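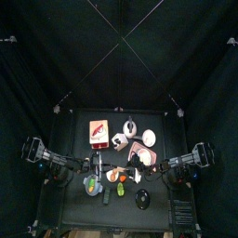 Domingo, 14 de abril de 2019
por Nkrumah Essien

Louça do almoço ainda na pia e eu lendo sobre robô que arruma cozinha. Já dá pra comprar um? Não. Nem perto.

Um leitor me escreveu em fevereiro dizendo que a Ninetti ia vender "em breve" um ajudante doméstico. Em breve, tá. Aqui em casa o teste é simples – guardar panela, chaleira, xícara, tampa, cada coisa no seu lugar, sem ninguém do lado. Minha filha de 10 anos faz isso em uns 15 minutos, reclamando. Máquina que faça 100 vezes seguidas sem derrubar nada, ainda não vi.

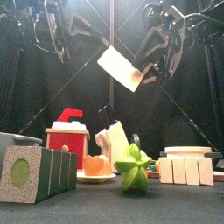
Foto: Gurida / Divulgação

Pegar um cutelo pelo cabo, ok, as garras já pegam. Agora enfiar no bloco de facas sem esbarrar na carambola da frente... outra conversa. É o tipo de coisa que a gente faz sem olhar, pensando no boleto.

No galpão é diferente, pq lá a peça é sempre igual. Trabalhei dois anos na Munteanu e o braço da linha não errava nunca, mas tambem só fazia aquilo. Cozinha muda todo dia. Prato em cima de prato, caixa deitada, cabo virado pro lado errado.

Enfim, volto ao assunto qdo sair o tal modelo novo da Altar. Vou lavar a louça.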